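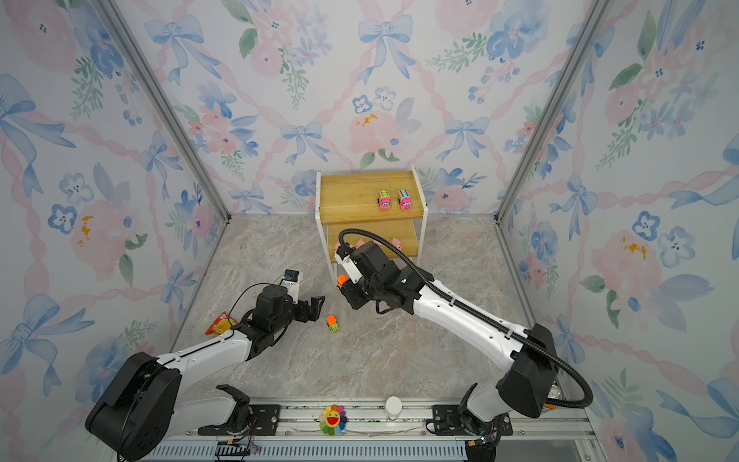 ## The right arm let go, and we finally know why

What a month it's been on the shelf rig! If you stopped by the Prornivdale workshop in June you probably heard the clack, clack, clack of pink pigs hitting the marble-pattern floor, and you may have been told (by me, more than once) that it was the gripper pads. It wasn't the pads. I owe the pads an apology.

For readers who haven't followed along, the task is called Kutik, and it's a tidying job. Two arms on a shared rail, a little two-tier shelf against the back wall, toys to pick up and put away. The buses live on top and the pigs live underneath, and the pigs are the hard part. The right arm has to reach in under the top shelf, close on a pig and back out without bumping anything. When it goes well it's lovely to watch. I've eaten a lot of lunches in front of it.

The fault showed up as a soft release. The arm would take a pig, start to withdraw, and somewhere on the way out the fingers would ease open for a fraction of a second and close again on nothing. There was no error on the screen and no stop. The log said the grip command was "closed" the whole time, and that had us chasing the wrong thing for days. We changed the pads. We slowed the withdrawal. Bukola Ojo even washed the pigs, in case they'd picked up something slippery, and they came back very clean and fell just as often.

Then came the scary one. On a late afternoon run the right arm dropped its pig, and a moment later the wrist rolled on its own and swung toward the left arm's side of the enclosure. Rosine Renaud had her hand on the stop button and hit it right away. The arms didn't touch, and everyone's fingers were outside the walls where they belong, but it was closer than any of us liked. We shut the rig down for the night and wrote it up properly.

### Following the cable

The wrist roll turned out to be the best clue we got. Rosine pulled the records for the last 626 runs and sorted the drops by arm position instead of by date, which none of the rest of us had thought of. There they were, bunched up beautifully! Nearly all of them came in the stretch where the arm is extended low toward the bottom shelf and the wrist is turning. On the top shelf, with the buses, we'd had 4 drops in all that time.

So we opened up the conduit that runs along the right arm from shoulder to wrist. Inside, one of the signal wires had broken most of the way through, close to the wrist end. With the arm folded back, the broken ends touched and everything tested fine. Stretch it out low, add a turn, and they parted. The wrist controller lost its signal, relaxed the fingers, then picked up again with a stale position. That last bit is what gave us the roll.

I got to hold the wire. The break is tiny. I've put it in a jar on the Lennox bench and you're welcome to come and admire it.

### What has changed

- The right arm has a new cable with a looser loop at the wrist. The left arm got one too.
- If the wrist loses its signal, even briefly, both arms now stop and hold. They stay stopped until a person clears the fault at the panel.
- Grip state in the log is now read back from the fingers. The old log only recorded what we'd asked for.
- Cable check every 200 runs, arm fully extended, wrist turned both ways by hand with the power off.
- Nobody reaches over the walls to pick up a dropped toy until the drives are off. We had gotten casual about this, me included.

The stop-and-hold change is my favorite. Bukola tested it by unplugging the wrist connector in the middle of a reach, with the drives at low speed, and both arms froze so neatly that people clapped.

We've since been back up to full speed, with roughly 2690 picks on the new cable and no soft releases in the log. I'm not calling it cured until we've been through a couple of cable checks, but I'm very happy.

If you run one of the Dando benches with the same conduit, please do the extended-arm test before your next session and send Rosine what you find, including if you find nothing. She's keeping a list by arm and by position, and she'd love more rows.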